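4 min read

Teaching by hand, one plate at a time

Jan 18, 2024

Since the start of January I work three afternoons per week in a workshop in Drodthorpe, where we record demonstrations for a robot project called Jondano. Before, I moved the arm by remote control, with a joystick. I was slow at it, and after 10 minutes my neck was stiff.

Now we use grippers that you hold yourself, one in each hand. On each of them sits a white cube with black and white patterns, and from these the software can calculate where the hand is. You do the task with the grippers, and later the robot must learn it from your movements.

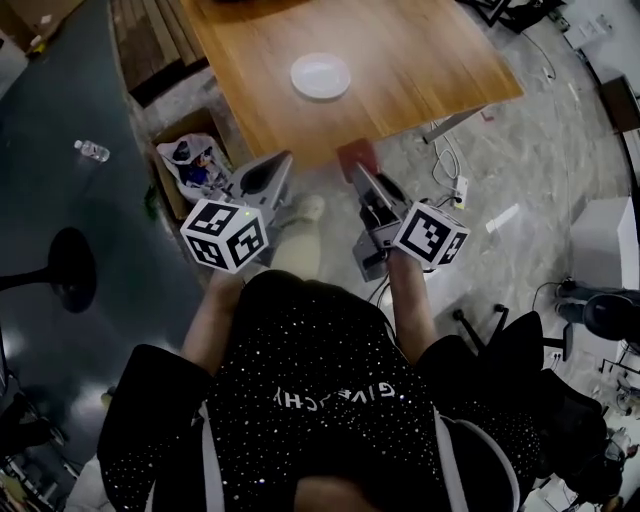 Both grippers in front of the table, with the plate waiting.

The plate is more difficult than I expected. With my fingers I would lift the rim without thinking, but a gripper has no feeling in it, so I must look the whole time. I also learned to start every recording from the same position — hands low, before the table edge — and to wait one breath before I move.

Our goal for the plate task is 400 good recordings, and we have 159. The bad ones we also keep, in a separate folder, in case somebody at Garero wants them for comparison.

My left hand is still the weaker one. Next week I will try to begin each lift with it, and I will write again when we change to cups.

Filed under: Work diary, Robots

Contact | © 2024 Sotiropoulos | Back to top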